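Part-Load Losses in a Small Back-Pressure Steam Turbine at the Tralham Heating Plant
Student project report, Energy Systems Laboratory
Erhan Eren and Umut Akyol
Submitted 6/13/22
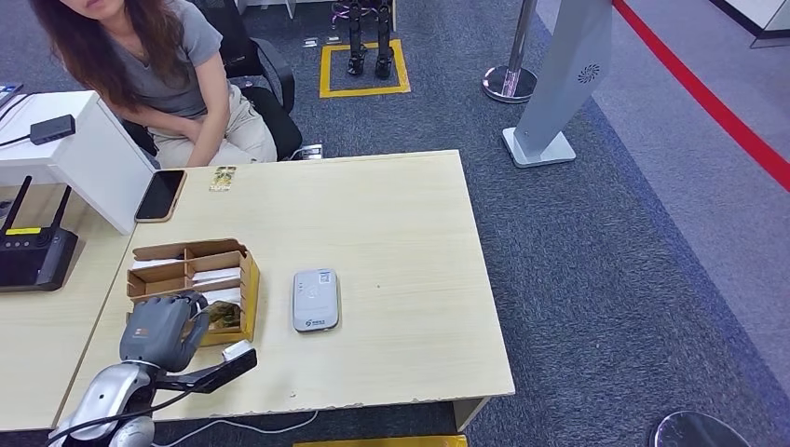 Why does a small steam turbine lose so much efficiency when it runs below its rated load?

Most of the loss comes from throttling at the inlet valve. The valve drops the steam pressure before the steam reaches the blades, and the energy that could have been turned into shaft work leaves the machine as heat in the exhaust. A smaller share comes from friction and windage, which stay nearly constant while the output falls.

1. Background

The Tralham plant supplies hot water to a district heating loop and low-pressure steam to a laundry and a food processor. It has two fire-tube boilers and one single-stage back-pressure turbine, referred to in this report by its site name, Karaki. The turbine drives a generator through a reduction gear. Its electrical output is used inside the plant for feedwater pumps, fans and lighting, and any surplus goes to the local grid.

In a back-pressure turbine the exhaust steam is not condensed under vacuum. It leaves at a pressure high enough to be useful and goes on to the heat users. The electrical output therefore follows the heat demand. When the heating loop needs little steam, little steam passes through the turbine, and the generator runs at part load. This is the normal state of the machine from late spring until the heating season starts again.

Plant staff had noted that summer output was lower than the steam flow alone would suggest. The purpose of the project was to find out how much of the shortfall could be explained by the control method and whether a change in the operation of the nozzle valves would recover part of it.

2. Description of the machine

Karaki has a single velocity-compounded wheel with two rows of moving blades. Steam is admitted through one governor valve and then through a ring of nozzles divided into three groups. The first group is always open. The other two can be closed with hand valves on the casing. The manufacturer's manual recommends closing one or both hand valves whenever the load is expected to stay low for an extended time.

With all nozzle groups open, the governor valve has to close a long way to hold a low steam flow. The pressure in the nozzle chest falls and each kilogram of steam carries less available energy to the blades. With one group closed, the same flow passes through a smaller nozzle area, so the chest pressure must be higher and the governor valve is further open. Less of the pressure drop takes place in the valve and more of it takes place in the nozzles, where it produces velocity.

The plant log showed that both hand valves had been left open all year. No reason was recorded. One operator told us that the spindle on the second valve had been stiff in the past and that the earlier shift lead preferred to leave it alone.

3. Method

We used the existing plant instruments wherever possible. Inlet pressure and temperature, exhaust pressure and generator output were read from the control panel. Steam flow was taken from the orifice meter upstream of the governor valve. Chest pressure was not logged, so a gauge was fitted to an existing tapping with the approval of the plant engineer. Exhaust temperature was measured with a thermocouple in a pocket downstream of the turbine.

The readings were collected in a spreadsheet and processed with Pistolness, a small steam property and heat balance program written in our department for an earlier course. The program takes measured pressures and temperatures and returns enthalpy and entropy. Its results were checked by hand against printed steam tables at six points. The differences were too small to affect the results.

Two valve settings were tested:

Setting A: all nozzle groups open.
Setting B: one hand valve closed.

The setting with both hand valves closed was planned but not tested, for the reason given in Section 5.

At each setting the load was held steady before readings were started. Exhaust pressure was kept constant by the bypass station. In total, 1,000 sets of readings were stored. Sets taken during changes in boiler firing were removed before analysis, as were those in which the exhaust pressure moved outside the agreed band.

Isentropic efficiency was calculated as the actual enthalpy drop divided by the ideal drop between inlet conditions and exhaust pressure. The inlet state was taken upstream of the governor valve, so throttling loss counts against the turbine. This choice matters. If the chest pressure were used as the starting point, the throttling loss would disappear from the figure and the two settings would look nearly alike.

4. Results

At 100 percent load the governor valve was almost fully open in Setting A and the chest pressure was close to the inlet pressure. Setting B could not reach this load, as expected, because the nozzle area was too small.

At 34 percent load the difference between the settings was clear. In Setting A the chest pressure had dropped well below the inlet pressure. In Setting B it stayed much higher, and the generator output rose by some 6 percent for the same steam flow. The exhaust temperature was lower in Setting B, which agrees with more energy having been taken out of the steam as work.

Between these two loads the benefit of Setting B became smaller as the load increased. Near the upper limit of Setting B the governor valve was fully open and the machine had no reserve for a sudden rise in demand. The plant engineer asked that it not be run there without supervision, and we consider this a sensible limit.

The fixed losses were estimated from a short no-load run. Bearing friction, gear losses and windage were taken together, as the instruments did not allow them to be separated. Partial admission adds some windage, since more of the blades turn in steam that is not doing work. This effect was visible in the data as a small loss in Setting B but did not cancel the gain from reduced throttling.

5. Problems and sources of error

The orifice meter is sized for winter flow. At low flow the differential pressure is small and the meter reading is less certain. This is the largest source of error in the work. It affects both settings in the same way, so the comparison between them is more reliable than either absolute value.

The exhaust thermocouple sits close to a bend, and the steam there may not be fully mixed. We moved it once, to a pocket further downstream, and saw a slight change. All results in Section 4 use the downstream position.

The second hand valve could not be closed completely. It turned part of the way and then stuck. We did not apply more force. A partly closed hand valve throttles the steam passing through it and may wear the seat, so a test in that position would have had little value. The valve was returned to fully open, and the plant has ordered a new spindle and packing set from Riltotton.

Generator output was read from a panel meter that had been calibrated by the plant's contractor. We did not check the calibration ourselves.

6. Discussion

The measured gain is in line with what the theory of nozzle governing predicts for a machine of this type. It requires no new equipment apart from the repair of the stuck valve. The operators do have to know in advance that the load will stay low, as the hand valves are not meant to be adjusted every few hours.

The extra electricity is not free. More energy leaves the steam as work, so slightly less heat reaches the users, and the boilers must make up the difference if the heat demand is to be met. In a back-pressure plant this added fuel is converted to electricity at a high marginal efficiency – the main losses are those of the boiler, gear and generator. A full cost calculation would need the plant's fuel contract, which we did not have.

An electrically actuated nozzle valve was also considered. It would allow the setting to follow the load automatically. For a turbine of this size we doubt that the cost can be justified, but we did not obtain a quotation.

7. Recommendations

Close the first hand valve when the forecast load is low and the heating loop is in summer operation.
Repair the second hand valve, then repeat the low-load test with both closed.
Keep the chest pressure gauge in place and add its reading to the shift log.
Fit a second orifice plate or a meter with a wider range for summer flow.

The repeat test is planned for July, depending on delivery of the spindle. The spreadsheet and the Pistolness input files have been left with the laboratory for the group that takes over the work.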